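Fledeck Shape Boards

A picture collection of foam shape-sorting boards and the pegs that go with them
Maintained by Florêncio Correia, Larkport
Last updated 2024-04-09

What's in it

Shape sorters are such good objects! A flat piece of foam, a few holes, a peg to match, and suddenly you're thinking hard about corners and curves. Fledeck gathers 3000 pictures of boards and pegs on tabletops, 706 of them with a short written note on the shapes in view.

The collection began in March with a handful of pictures and one list of shape names, which I kept in a notebook and argued over with Tito. We still don't agree about the saddle-shaped one. I say "arch", he says "bridge", and the notes accept both.

The boards

Foam is lovely for this. It is soft at the edges, it takes a strong colour well, and a cutout throws enough shadow inside itself that you can read its outline from a fair distance. Bright boards on a dark table are my favourites by a long way. 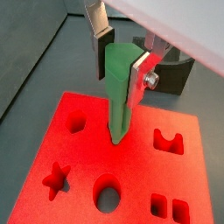
Red foam board with a green peg held over it; star, hexagon, arch and oval cutouts, plus two rectangular ones side by side.

Pairs like those rectangles are worth a second look. Two holes of the same family can differ slightly in width, so the notes say "narrower" or "wider" where the difference is clear and leave it out where it isn't. Stars and hexagons often have softened corners as well — we still call them stars and hexagons.

How the notes are written

Each note gives the board colour, the peg colour and the names of any holes that can be made out. A hole partly outside the picture is named only if its shape is plain. Peg shapes are harder, especially when seen from the side, and "unsure" is a perfectly good entry.

Files

boards/ holds the pictures
notes/ holds one text file per noted picture
shapes.txt holds the agreed names, with spellings

Known gaps

Version 2 fixed 221 notes that mixed up "oval" and "round". Red boards are over-represented, and I'd love more pale ones. The Londoño set hasn't been checked against the new shape list yet, so treat its names with some care.

Corrections are very welcome — send the picture name and the line you'd change.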